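Toton Home and Shop Automation: Frequently Asked Questions

Last updated 1 January 2022

Can a robot do my housework yet?

A few jobs, yes. Vacuuming and mopping open floors have been handled by machines for years. Folding laundry, loading a dishwasher and picking up after children are still mostly research work. We do not sell a machine that does them.

What about the shop floor?

Better news there. If the same part shows up in the same place every time, an arm can move it all day. Trouble starts when parts vary or arrive in a heap.

Why is picking up a long object so hard?

A cup can be lifted with one hand. A plank, a long box or a rolled rug usually takes two, and the two have to agree. If one side lifts early, the load tips or twists out of the grip. Width matters too. A gripper only opens so far, and a block that is too wide has to be squeezed between two arms or tilted first. 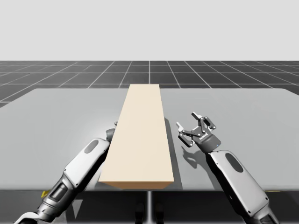
Most of our customers who ask about long loads run small wood or packaging shops. For them we suggest starting with a single job, such as moving stock from a bench to a cart, and leaving the sorting to a person.

Do you test in simulation or on real equipment?

Both. Augustina Quansah's group runs each new task in simulation first. Tasks that pass go to Adjoa Ackah's bench in the Sqalli building, where they are tried 40 times with real parts. Friction and sagging are the usual reasons a task passes the first stage and fails the second.

How many tasks have passed both stages?

As of the October review, four out of seven. The three that failed were folding a towel, bagging loose screws and turning a long board end over end.

Will a robot be faster than I am?

Usually not at chores. Our two-arm setups move slowly near people, and they stop if something unexpected touches them.

Can I use one at home?

Not our two-arm systems. They need a fixed table, a clear area and someone trained to stop them.

How do I ask about a particular job?

Write to the Trerner desk with the size and weight of the item, where it starts and where it should end up. A short video of a person doing the job is helpful.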